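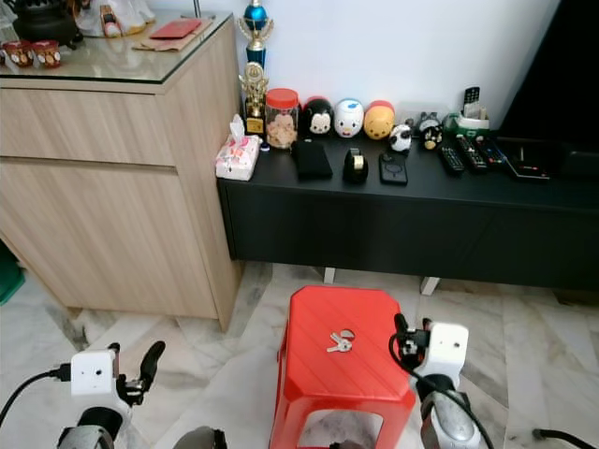 Ticket 883: right gripper closes short of the keys

Project: Brulau (student project, two-arm fetch and tidy task)
Opened by: Nermina Dimitriou
Component: right arm, wrist camera, grasp script
Priority: normal
Status: closed

Problem

The task is to pick the keys up off the red stool with the right gripper and set them down on the black console. The left arm only has to stay clear. Since the April update to the grasp script, the right gripper stops short of the keys and closes on air. The left arm does the same pick without trouble when we swap the roles in the config.

Steps to reproduce

1. Put the stool between the arms with the keys near the middle of the seat, lying flat.
2. Home both arms with the grippers open.
3. Run the pick task with arm set to right.
4. Watch the fingers on the way down. They stop above the seat and then close.

Expected: fingers go down either side of the key ring and close on it.
Result: fingers close above the keys. The log prints "grasp done" and the arm moves on to the place step with nothing in it.

Log

9:40 a.m. Ran it as is. Missed. Ran it three more times without moving the stool. Missed every time, in the same direction. Saved as run 511.

10:05 a.m. Checked the finger travel by hand from the Plakar panel. Full open and full close both work. Not a motor problem.

10:20 a.m. Swapped the keys for a foam block. The gripper picked it up, but only by the top edge. So the height is wrong for the block too, and the block is tall enough to hide it.

10:45 a.m. Thought it might be shine off the keys. Turned off the ceiling light and closed the curtain. No change. Put both back.

11:10 a.m. Reseated the right camera cable at both ends. The picture was fine before and after. Moved the slack away from the wrist so it can't pull when the arm turns.

11:30 a.m. Compared the two calibration files. The left one is from this month. The right one is the default that ships with the Evby driver. The update overwrote ours and left no backup.

11:50 a.m. Recalibrated the right wrist camera with the printed board, 100 views. Four were rejected for blur. Saved the new file and restarted the driver.

12:15 p.m. First run with the new file. Fingers reached the seat and closed on the ring. Keys lifted and placed on the console.

12:40 p.m. Repeated with the stool turned a quarter turn, then with the keys nearer the front of the seat. Both fine. With the keys hanging over the edge it failed, but the left arm fails that one too. Opened separately.

Cause

The update replaced the right camera calibration with the default file.

Fix

New calibration for the right wrist camera. Both calibration files are now kept in the project folder and the driver reads them from there.

Still to do

- The script should not print "grasp done" when the fingers close all the way. Check the finger gap first. Assigned to Atanasov team.
- Add a line to the setup sheet: after any driver update, open both calibration files and check the dates.

Closed 1:05 p.m., N. Dimitriou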